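# Budgeting for a two-arm kitchen cell before you sign anything

Start with the task, written in one sentence. "Move peppers from a board to a plate" is a task. "Help with food prep" is a sales pitch, and you will pay for every word of it.

**Step 1. Get the simulation first.** Most sellers will show you a rendered demo. Ask for the scene file too, and run it on your own computer. Tiltport sent ours within a week. Treletti sent a brochure.

**Step 2. Price the hands apart from the arms.** Quotes like to bundle them. Hands with separate fingers cost more to buy and more to fix, and a plain two-jaw gripper may do your job fine. Make the seller argue for the fingers in writing.
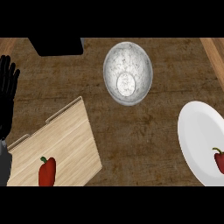
*Simulated tabletop: pepper on the cutting board, metal bowl, second pepper on the plate.*

Look at how much bare table there is between the board and the plate. Your counter probably isn't like that. Measure the real one, put the clutter back into the scene, and ask for the demo again. If the price changes after that, you have learned something.

**Step 3. Add the lines they leave out.** Our first Flokow quote skipped these:

- spare fingertips, 5 sets at $700 a set
- mounting and floor work
- 2 days of training, with travel
- software renewal after the first year

Hedvika Michalík, who did our numbers, also puts in staff hours for resets. I thought she was padding. She was low.

**Step 4. Hold money back.** Tie the last payment to a test on your counter, with your food. Hnatiuk agreed to this after some grumbling. A clean render says very little about a wet pepper, so don't accept one as proof of delivery.

Get the renewal price in writing before February if your budget year closes then.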